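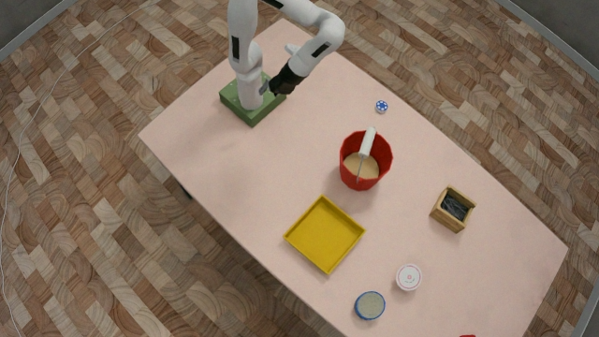
Figure 5. Arm on base block, gripper empty, with containers set out on the table (simulated view).

5 Checking the work area before a run

This section applies to the Javex table cell, both in the Istis simulator and on the bench. Carry out the steps in order. Do not enable the arm until step 8 is signed off on the run sheet.

5.1 Procedure

1. Set the arm to hold and confirm that the gripper is empty.
2. Check that the base block sits flat on the tabletop. On the bench, tighten the clamps to the value on the block label.
3. Compare the table with the layout sheet. Remove any item that is not listed.
4. Place open containers, such as the red bucket and the yellow tray, with the opening facing up.
5. Check for tools that stand above a rim. In Figure 5 the white handle in the bucket extends past the far rim. Enter the height of the tool as the obstacle height, not the height of the bucket.
6. Enter small, low items separately. The round blue-and-white item in Figure 5 needs its own keep-out zone.
7. Route cables over the floor and clear of the table.
8. Run the sweep check at the lowest speed setting. Sign the run sheet if no contact is reported.

Note: Layout sheet 1718 replaces all sheets issued before July. The sheet number must match the number shown on the start screen.

Note: A container with contents is entered as "filled", even where the contents lie below the rim. The small wooden box in Figure 5 is entered in this way. The yellow tray is entered as "empty".

CAUTION: Do not reach over the table while the arm is enabled. The elbow can move outwards when the gripper is folded back towards the base.

CAUTION: A clear result in the simulator does not release the bench cell. Repeat steps 1 to 8 on the bench.

5.2 Repeat checks

Repeat the procedure after 12 runs, after any change of gripper, and whenever an item has been moved by hand. Keep signed run sheets with the Rattanakul cell log.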